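Wenn der Arm einfach stehen bleibt

Um kurz nach elf abends hatte ich mir geschworen, nur noch einen einzigen Durchlauf anzuschauen. Das war der Moment, in dem der Arm bei Dusance zum sechsten Mal in dieser Schicht einfror, mitten über dem Tisch, die Finger offen, und auf dem Bildschirm stand nichts weiter als »Kontaktfehler, Achse 6«. Ich habe laut geflucht. Der Arm natürlich nicht, der blieb stehen wie ein Kellner, der die Bestellung vergessen hat.

Eigentlich war ich für eine nette Geschichte gekommen. Dusance bringt Robotern bei, belegte Brote anzurichten und von einem Teller auf den anderen zu setzen, für Kantinen, in denen nachts niemand mehr hinter der Theke steht. Klingt banal, ist es aber überhaupt nicht! Brot gibt nach, Salat rutscht, und ein Teller mit hohem Rand verzeiht keinen Zentimeter. 3.908 Durchläufe hatte das Team protokolliert, als ich dazukam, und 238 davon waren als Abbruch markiert. Ich dachte erst, das sei doch eine ganz ordentliche Quote. Dann habe ich mir die Abbrüche der Reihe nach zeigen lassen und gemerkt, dass fast alle aus derselben Phase stammten: Anfahrt auf das Brot, kurz vor dem Zugreifen.

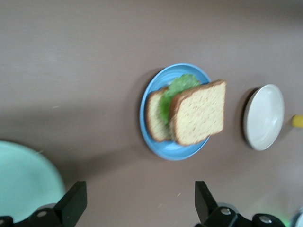 Der Verdacht fiel zuerst auf die Software, wie immer. Wirametti heißt das Programm, das die Griffe plant, und im Team hat jeder eine Meinung dazu (meistens keine freundliche). Also wurde zwei Wochen lang an den Anfahrwinkeln gedreht, steiler, flacher, langsamer. Die Abbrüche kamen trotzdem, und zwar gern abends, wenn die Maschine schon den ganzen Tag gelaufen war. Morgens lief alles wie geschmiert, und wer vormittags testete, glaubte den anderen kein Wort.

Auf die richtige Spur brachte uns – ich sage inzwischen »uns«, man wird da hineingezogen – ein Kabel. Die Leitung zum Kraftsensor lief am Handgelenk durch eine Klemme, und bei einer bestimmten Drehung zog sie ein winziges Stück. Der Sensor hielt das für eine Berührung und meldete brav: Kontakt! Die Steuerung von Ojeda tat daraufhin das, wofür sie gebaut ist, und hielt alles an. Über den Tag wurde das Gelenk warm, die Klemme setzte sich, das Kabel spannte ein bisschen mehr. Mehr war da nicht.

Das klingt harmlos, und bis dahin war es das auch. Unangenehm fand ich etwas anderes: Weil die Stopps so nervten, hatte jemand die Schwelle hochgesetzt, auf 18 Newton. Damit war tatsächlich Ruhe, nur hätte der Arm jetzt auch bei einer echten Berührung später reagiert, und an diesem Tisch greifen ständig Leute hinein, um einen Teller geradezurücken. Ich auch, am ersten Tag, ohne nachzudenken. Im Protokoll stand die Änderung in einer halben Zeile, ohne Begründung.

Die Prüfer von Clindbridge haben das bei ihrem Besuch im September gefunden und waren, freundlich gesagt, nicht begeistert. Seither lässt sich die Schwelle nur noch zu zweit ändern, und die Leitung hat eine längere Schlaufe bekommen. Den Teller rückt man jetzt erst gerade, wenn die Freigabe aus ist. Ich habe mich beim nächsten Besuch zweimal dabei erwischt, wie meine Hand trotzdem schon unterwegs war.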